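Thu 29 July

Too hot to do anything useful outside, so I gave the whole day to laundry and I'm not even sorry. The basket had been giving me looks since the weekend. I did the darks first thing, then the towels (two loads, how do we own this many towels), and by lunch I was down to the whites, my favorite and also the ones that make me crazy.

I used the new Flarari powder on them. It smells like a swimming pool that's been to church, but I have to hand it to them, the grayish tinge on my good T-shirts is gone! The box says 47 washes. I will believe that when I see it, considering how heavy my hand is with a scoop. I used to buy the Skestitz liquid and it was fine, only it went up again and I got stubborn about it.

Then the folding. I've been trying to get better at folding ever since the drawer incident in November, when I pulled too hard and the whole front came off in my hand. My method now is to spread the shirt out as flat as it'll go, sleeves out to the sides, smooth it down with my palms, and only then start bringing things in. White cotton is so unforgiving. Every little crease shows up as a gray line, and if one sleeve is bunched underneath you have a lump in the finished thing forever. 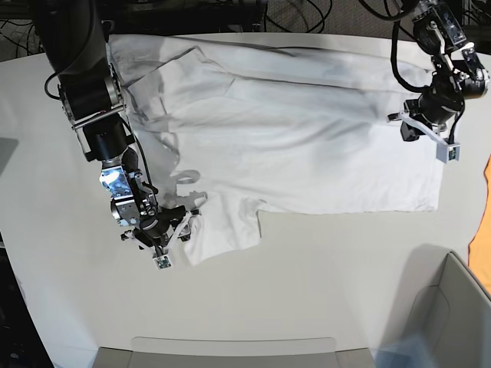
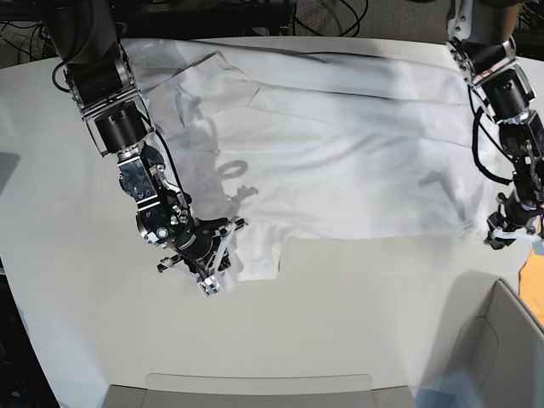
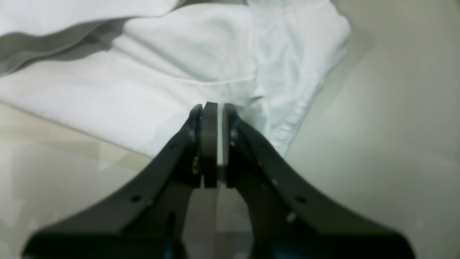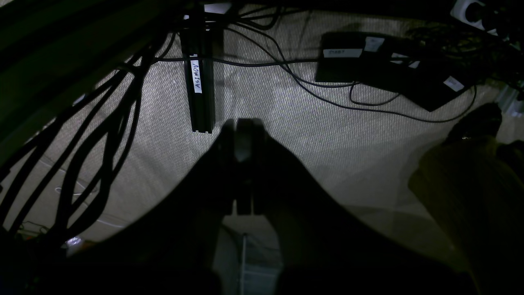
I still go back and forth on whether to fold in thirds or in half. Thirds looks nicer in the drawer, all those neat edges standing up like files, but half is so much faster, and at the end of a long pile I always cheat. Today I did thirds for the T-shirts and half for anything I only wear to paint or garden in. The long-sleeved ones I never know what to do with. I cross the arms over the back like somebody hugging themselves, and then they come out too thick in the middle and won't stack. One of them I just hung up. I'll try again next week with a cooler head.

A big clear surface makes such a difference, though. I used to do all this on the bed, where everything sinks and slides, and then the cat arrives and you're washing it again. With a proper tabletop you can pull the hem straight and it stays where you put it. I've been eyeing a folding table from Riririer, the wide one with the rounded corners, but it's 157 dollars and then there's delivery, and where would I keep it? Behind the bedroom door, maybe. I measured and it would fit if I moved the ironing board, so now I have to find somewhere for the ironing board.

What else. The Atinga catalog came, all 300 pages of it, and I read the storage section over a sandwich like it was a novel. I turned down the corner on some cotton drawer dividers. I also turned down the corner on a lamp, and I don't need a lamp.

Towels are done, whites are done, socks are in a heap on the chair and can stay there until tomorrow. There's one black sock with no partner again. I checked inside the duvet cover, where they usually go, and all I found was a washcloth I'd been missing since spring. Leftover soup for supper, windows open, and I'm going to bed early on clean sheets.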